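Case packing, bench 3, March, after lunch

Repacking the Clidby gauge set for return to Claltolmont. Foam insert recut again. The first cut left the long probe standing 3 mm proud of the surface and the lid would not seat. Took the pocket down with the hot knife, cleaned up with a blade. The offcuts are grey and shed badly – vacuum before anything optical goes in.

Masses on the floor scale: insert 309 g, desiccant 158 g. Fatus desiccant, not Cui. The Cui sachets are too thick for the corner pocket.

Serials copied to the packing list before closing. Silicone grease on the lid seal, thin film only.
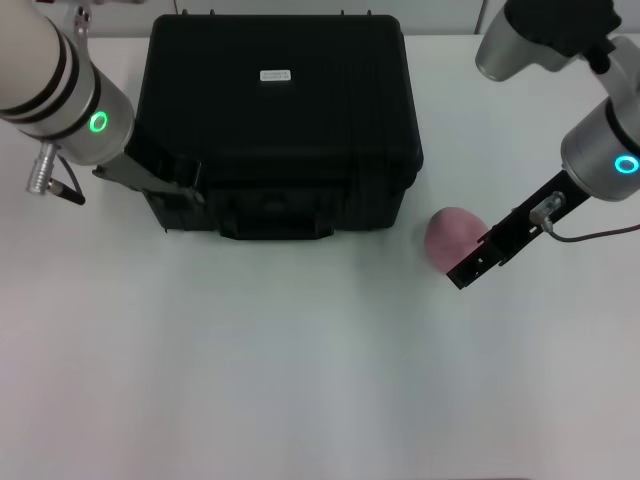 Latch tension still to be checked. The procedure calls for 36 N at the tab and the spring gauge is out for calibration, so the value stays blank on the sheet. Note for whoever does it: lay the case flat with the handle toward you, hinges at the back, and pull square to the front face. Pulling at an angle rides up on the moulded ridges and reads high. Return tag goes on the handle. Leave the small white label on the lid uncovered – freight put tape across it last time and it took solvent to get the residue off.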